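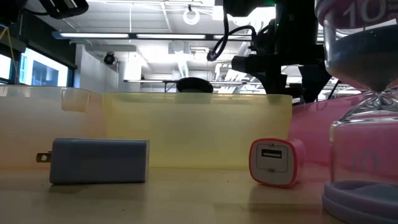 Lestow Open Day: Sorting Demonstration
Speaker notes, Aarti Vishwakarma
Wednesday, July 14, 2021

Welcome guests on behalf of Datier. Thank Declan Fitzgerald and the Dunne delegation for making the trip. Ask everyone to stay behind the floor line while the arm is powered.

Opening. The task today is sorting small household items into bins. The arm is given one item at a time and must choose the bin. Chargers and a sand timer are on the table. Mention that guests may have similar items at home, and that shape and finish vary a great deal from one to the next.

Point out the bins. They are translucent, and the color of each one tells our operators which category it holds. Pause for questions on categories; Ailbhe Moriarty will take these.

Run the demonstration. Four items, no commentary during the first. If the arm stops, wait for Dariusz to clear it and do not approach the table.

Results. In the Bruvgate trial the system was given 100 items and placed 90 in the correct bin. State plainly that the remaining items were sorted by hand. Do not offer a forecast for November.

Close. Invite guests to the meeting room, where Eoin McGrath will present the schedule for the next phase. Visitor badges are to be returned at the front desk.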